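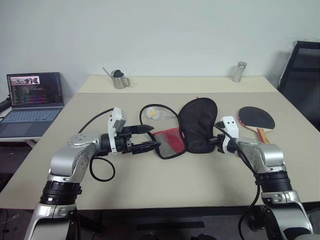 May, 9:40 a.m. Textile aging trial, Trotus cotton, second batch.

Purpose of the entry: to record the state of the second batch after washing and to set out the remaining work for the month.

The batch comprises 148 swatches. Washing was carried out by R. Tanner under the same program as the first batch, with Mololex detergent at the dose stated in the protocol. Drying was flat, on the racks in the back room. Six swatches frayed along the cut edge and have been withdrawn; they are kept in the envelope marked "edge" and are not to be discarded before S. Kälin has examined them.

Abrasion testing is at 3,927 cycles on the reference piece. The counter was read by L. Brunner and entered in the log. The tester stopped once overnight -- cause not established -- and was restarted without adjustment. Up to 100 cycles may have been lost. The figure above is the counter reading and has not been corrected.

Color readings are pending. The Bachmann lamp requires a longer warm-up than the protocol allows, and S. Akpalu has asked that the protocol be amended accordingly. Agreed in principle; wording to follow.

Outstanding:
Relabel rack 2 (old Jimer labels do not hold after washing).
Order blotting paper.
Confirm with R. Zwahlen whether batch three is to be cut on the bias.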